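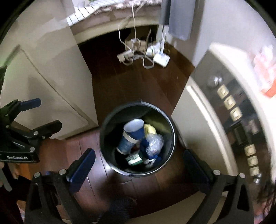 Fluvley推出办公室与家庭垃圾分投服务，首批覆盖Zellorcombe片区64处站点

Zellorcombe讯——生活服务公司Fluvley今天宣布，面向小型办公室、共享工作间和租住公寓的室内垃圾分投服务正式开放申请。服务内容包括垃圾桶配置、投放标识、定时清运和每月一次的投放情况反馈。首批站点共64处，集中在Zellorcombe片区，八月起陆续启用。

室内小垃圾桶是一处办公室或一户人家里使用最频繁的容器之一。纸杯、透明塑料袋、食品包装、用过的纸巾往往投在同一个桶里，到楼下集中投放点再分拣，既费时间，也容易把本来可以回收的纸张和塑料弄脏。Fluvley此次服务的重点放在室内这一步，让使用者在丢弃的时候就完成基本区分。

在正式开放之前，Fluvley与物业服务商Katene合作，在17间办公室和公寓进行了试运行。试运行期间共登记清运1,765袋垃圾。登记内容包括袋数、投放类别和混投情况，不涉及使用者的个人信息。登记结果显示，混投最多的物品是一次性纸杯，其次是擦手纸和零食包装。不少纸杯投放时仍有剩余饮料，同一袋内的纸张因此受潮，无法回收。

根据试运行的情况，Fluvley对服务作了以下调整：

一、每个站点标准配置为两只圆形无盖小桶，一只用于可回收物，一只用于其他垃圾。茶水间另加一只带沥水内胆的桶，供倒空杯中残液使用。

二、投放标识改为贴在桶旁墙面或柜门上，高度与成人视线接近。原先贴在桶身上的标识站立时不易看清，已全部停用。

三、清运时间由每日一次改为按需选择，办公室可选上午七时前或傍晚六时后，公寓站点统一为傍晚。

四、桶袋由Vimport供应，分两种尺寸。使用者无需自行购买，清运人员每次更换时同时检查桶内壁，有污渍的当场擦净。

Fluvley表示，标准小桶适合放在木地板、地砖或短绒地毯上，桶底配有防滑垫，不会在地面留下印痕。建议将桶放在柜体侧面或墙角，与门和抽屉保持距离，以免影响开关。厨房内不建议把桶紧靠灶台或暖气。

关于常见物品的投放，Fluvley为使用者准备了一份说明，主要内容如下：

纸杯：倒空后按标识投放。内壁有淋膜的纸杯在部分片区不按废纸回收，以当地集中投放点的规定为准。

塑料袋和包装膜：干净的可以折好投入可回收物桶，沾有油污或食物残渣的投入其他垃圾桶。

纸巾、擦手纸：无论是否用过，一律投入其他垃圾桶。

清洁海绵和抹布：拧干后投入其他垃圾桶。仍可使用的布料请勿投入，可另行联系旧织物回收。

电池、灯管、药品：不在本服务的清运范围内，请送至所在片区的专门收集点。

服务按站点计费，合同期最短为三个月。办公人数在5人以下的小型办公室可申请简化方案，每周清运两次，配置相同。由Katene管理的楼宇可直接通过物业前台登记，其他楼宇的使用者可在Fluvley网站提交申请，填写地址、楼层、垃圾桶摆放位置和希望的清运时段。提交后会有工作人员上门查看一次，确认摆放位置和搬运通道，查看不收取费用。

Zellorcombe以外片区的开放时间另行公布。已参加试运行的站点无需重新申请，原有的桶可以继续使用，标识将在八月内更换完毕。

关于Fluvley

Fluvley是一家生活服务公司，业务包括室内保洁、垃圾清运和办公用品整理，服务对象为小型企业、共享办公空间和公寓住户。

媒体垂询请通过Fluvley网站“新闻联络”栏目提交，工作时间为上午九时至下午五时。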